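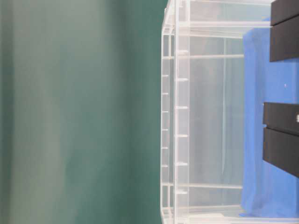 Food bank collection, round two

2023-03-25

We did the spring collection at Ellby hall again. Last October we asked people to bring whatever they liked and ended up with 122 tins of beans and hardly anything else. This time Oriana Saavedra wrote a list and put it through doors on the Munthorpe side of the village, and it made a real difference. We had rice, tinned fish, cooking oil, nappies and a good amount of coffee.

The target was 900 items. We were 40 short when I locked up, and a few bags turned up on my step the next morning, so I'm calling it done. Everything has gone over to the food bank in Lautaro Navarrete's van, which took two trips.

I had a few complaints about the parking. The Gajewski yard is normally open to us but they had a delivery coming in – we should have asked earlier. I'll ring them in good time before the next one.

The quiz in the evening raised £200, less the hall hire. Thank you to everyone who came, and sorry about the sound in the second half. The team from Murkska Road won by a point after an argument over the length of the Severn.
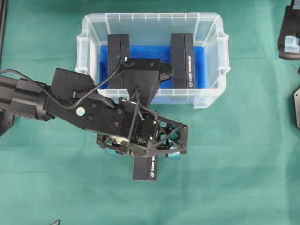

For next time

The date isn't fixed but it will be October again, before the clocks change. The food bank has asked for toothpaste, washing powder and tinned fruit. They don't need pasta. Please check the dates before you bring things, as Oriana and I spent most of an hour taking out jars that were past theirs.

I'd also like to borrow a second set of scales. If you have some that go up to a decent weight, leave me a comment or catch me at the hall.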